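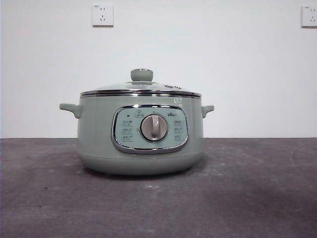
Countertop electric pot and eggs: gallery

Small electric pots, entered in the Solterstead kitchen equipment pages under single-person cooking. The notes cover the body, the lid, the controls and the use of the pot for boiling eggs in the shell. Text by Ankica Todorova. Water quantities and times come from our own bench sheet and apply at low altitude with eggs taken straight from the refrigerator.

Lid and controls
Clear glass lid with a metal rim, round inner bowl in stainless steel. The control panel has a chrome trim and sits low on the front of the body, with a round dial in its right portion. A small steam vent is set near the edge of the lid. Keep it clear when the pot is on, and lift the lid by the knob with the far side raised first.
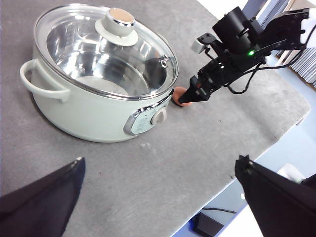

Stavros Radonjić: The lid on mine spits at the vent if I fill past the halfway line. I boil eggs with just enough water to cover them and leave the dial on low after the first boil. Takes 2 minutes longer, no puddle on the counter.

The halfway limit matches our sheet. For larger batches, use a wider pot.

Eggs, shell on
Brown chicken egg, with the pot behind it. Shell color has no effect on cooking time; size does. Check each egg for hairline cracks before it goes in, and lower it with a spoon. An egg dropped onto a bare steel bowl will usually crack at the blunt end, where the air cell is.

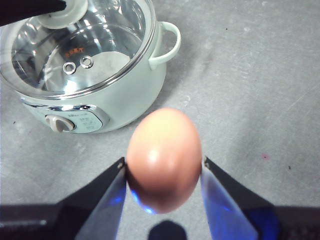
Photo: Kadrić / Solterstead Kitchen Pages

Time is counted from the return to a full boil. At 6 minutes the white is set and the yolk is still soft. For a firm yolk, add four minutes. Move the eggs to cold water at once and leave them there until the shell is cool to the touch.

Shell surface
Smooth, matte, tan-orange, with no stamp or crack visible on this side. Wipe off any dirt with a dry cloth. Eggs that have been washed go back in the refrigerator or straight into the pot. 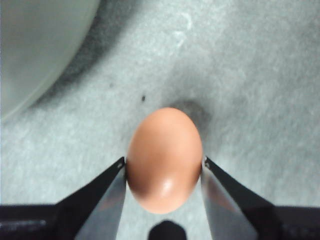

Cleaning the pot
Unplug and let cool. Wipe the bowl with a damp cloth and mild soap. Remove scale with white vinegar and water in equal parts, brought to a boil once and poured out. Do not immerse the body. Dry the rim of the lid, where water collects under the metal.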